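The door jam in April: your questions

I run the floor for the Jorkholm laundry and shop demo, and I've been asked the same things so many times that I'm putting my answers in one spot.

So what went wrong?
The robot gripped the washer door ring and kept pulling after the latch hadn't let go. The force limit should've stopped it at 27 newtons. It hit 130 before I got to the stop button! 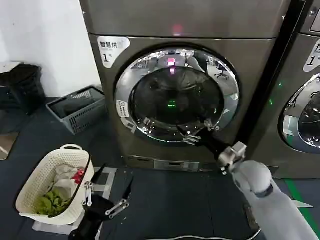 Visser wrote in to ask why the arm didn't just feel the door was stuck. Fair question! It did feel it, but a software update had put the limit back to the factory value, and I hadn't checked (my fault, and I've owned up to it).

Was anyone hurt?
No. I was behind the line on the floor and so was everyone else. The gripper got a bent fingertip and I got a very fast heartbeat.

Does the shelf-picking job have the same problem?
It did, yes. Both jobs read their limits from one settings file, so I shut down the shop side too and kept it down for six days. Bottles are a lot less forgiving than a steel door, and I didn't want to find out how much less. 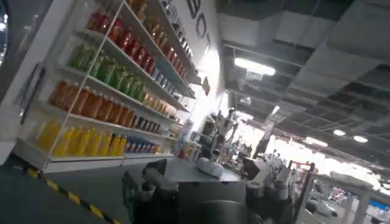
Skarkholm says a separate file for each job would have caught this sooner, and I've come around to that. We split them up the next morning.

How do I check my own setup?
Read the limits back from the arm itself after every update (the settings screen can show you old numbers). Then do one slow pull against something fixed, with your hand on the stop.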